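Cable Clutter on Shared Floors: Final Report
Remley Hall Workspace Project, Design for Everyday Spaces

1. Background

Our group looked at how small electronic equipment gets stored and used in shared student rooms that do not have enough desk space. The room we worked with is on the second floor of Remley Hall. It has carpet throughout, one long table and outlets on only two walls. People who need power near the middle of the room put their equipment on the floor, and the cables stay there.

The project ran for 17 weeks and had a budget of $445. The goal was a simple system for labeling, routing and putting away cables that students would keep using after the course ended.

2. What we looked at

We started by going into the room at different times of day and writing down what was on the floor, where it was plugged in and whether it had a name on it. We did not move anything during this stage. Over the full observation period we logged 163 loose cables, counting a cable again if it turned up on a later visit.

Most of the equipment was small boxes and adapters. The boxes were easy to find. The cables were harder, since they ran under and over each other and two cables of the same color could not be told apart without following each one by hand.

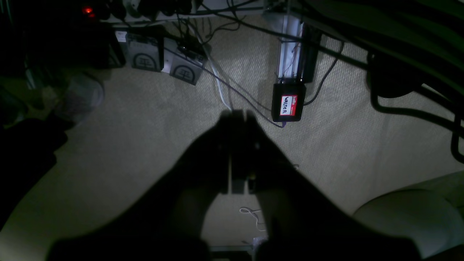 Figure 1. Equipment and cables on the carpet, with a name label on the black box.

The black box in Figure 1 has a "hello" sticker with WALTER written on it in marker. We found that a name on a box helped people decide what to leave alone. It did nothing for the cables. The white, gray and dark cables in the figure cross the same patch of carpet as the boxes, and one thin white cord is in a tangle of its own. Pale carpet makes a white cord easy to miss, so we gave light-colored cords extra attention in the design.

3. What we tried

Version 1 was a set of paper flags taped to both ends of each cable. These were cheap and fast to make, but the tape came loose when cables were pulled across the carpet. Most flags were gone within a week.

Version 2 used fabric wraps from Trutetti that close around the cable and have a flat area for writing. Each wrap got the name of the owner and the name of the device. We also bought a low floor channel from Prantl to carry cables from the wall outlet to the middle of the room. The channel has a hook strip on the bottom that grips the carpet — we tested it on a spare carpet tile first to make sure it would not pull up the loops.

For storage we put a shallow tray with dividers under the long table. Short cords go in the front and power adapters in the back.

4. Results

The wraps stayed on much better than the paper flags. Students told us it was quicker to unplug the right thing, and fewer cables were left out overnight. The floor channel worked for thick cables. Thin cords slipped out of it at the open end, and we did not fix this before the deadline.

The tray got mixed use. People put adapters in it but tended to leave long cables coiled on the carpet beside the table. A hook on the wall would probably suit long cables better than a tray.

5. Next steps

The Sornness study room has the same type of carpet and the same outlet problem, and we would like to repeat the test there. Before that, the channel needs an end cap and the wraps should come in a brighter color. The remaining wraps and the sign-out sheet are in the bottom drawer of the supply cabinet in Remley.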